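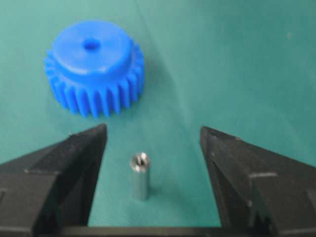

Putum (robot arm)

Putum is a hobby robot arm with a two-finger gripper, built in a shared workshop in Weldale by Deisy Giraldo and a few other members. Mostly printed parts. Used for small pick and place work: gears, standoffs, spacers, that kind of thing. Plans are free to copy, no kit sold.

Name

From an early label on the parts bin. Never changed. Older pages of the workshop wiki call it "the Brevska arm", after the Brevska base it was first bolted to.

History

Work began in November, at first as a wrist only. The first gripper had one moving finger and a fixed plate. Fine for blocks, bad for anything round. The version 2 hand came next, with both fingers redrawn, and the drawings were posted on 19 Mar 2021. Giraldo did most of the redraw, the wiring was shared out between whoever had a free evening.

The old hand was taken apart for screws.

Design

The hand hangs from a boxy servo bracket at the wrist. Under that a round plate, then the palm, an open lattice with triangle and hexagon cutouts. The lattice saves plastic and leaves room to get a driver in. The longer finger is an open triangle, the other one slimmer. A small sensor module sits out to the side on a flat arm, well clear of the fingers. Its cable comes down from the wrist – earlier builds ran it through the palm, where it got pinched alot.

Both fingers end in blocky tips. Rubber pads were tried and dropped, they peeled.
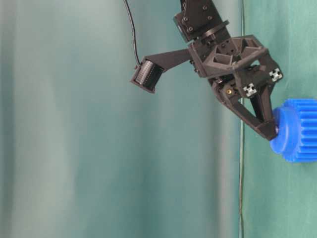
The Putum hand with a blue gear at the fingertips.

Parts handling

The usual practice set is a blue plastic spur gear and a short metal standoff, worked on a green cloth. The gear has a raised hub with teeth below it, so there is a choice of grips. Hub is easier. The teeth give a better hold but the gear can turn as the fingers close. Standoffs are set on end and picked from above, slowly. On bare wood they tip over and roll off the bench, hence the cloth.

Longest logged session is 300 picks, with 53 drops. Most drops were standoffs. The log dosen't say which tips were fitted.

Control

Runs off a laptop with a script by Giraldo. Positions are taught by hand and saved to a plain text file, 15 to a file. Speed is one setting for the whole arm. No force control: the fingers close to a set angle and stop there, so each part needs its own number.

Copies

One full copy is known, built by a member of the Londoño workshop with a shorter forearm and thicker palm struts. Same fingers. A second was started and left at the wrist stage.

See also

Brevska base
Weldale workshop projects
Two-finger grippers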